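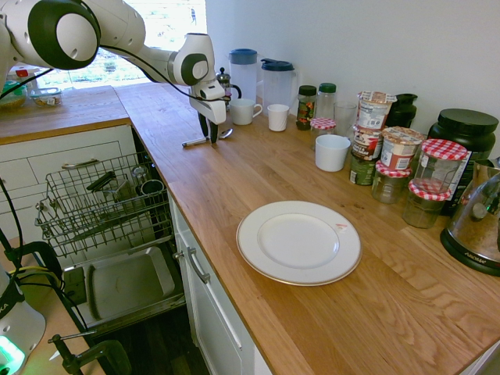
Open dishwasher, top rack pulled out, cup still in it

Cups still dirty on the top rack, bottom rack spotless?
Posted by nirbridge_kitchen

Hi all, hoping someone has been through this. We moved into our place in March and the dishwasher was already here, a Rulisus. The bottom rack comes out great, but anything on top has a gritty film on it, especially cups. I've tried 2 kinds of detergent and a hot cycle and I still end up washing mugs by hand. It's driving me nuts! Is this a part I can clean, or do I call someone?

suds_and_such
Check the upper spray arm first. Mine did exactly this and the little holes were packed with crud (lemon seeds, mostly, and a bit of label off a jam jar). On most machines the arm unscrews by hand or pops off a clip. Poke the holes out with a toothpick, soak it in warm vinegar for 3 hours, rinse, put it back. While you're in there, pull the filter at the bottom too - mine was disgusting and I'd been blaming the detergent for months.
One more thing, make sure nothing tall on the bottom rack is stopping the arm from spinning. I had a cutting board doing that and felt pretty silly.

lulent_owner2
just get a new one, we got a Lulent and never looked back

old_pipes_ross
I'd do the spray arm like the first reply says, but also run the kitchen tap until it's hot before you start a load. Our line is long and the first fill was always cold. Cups should be tilted a little too, so the grit doesn't settle in the bottoms.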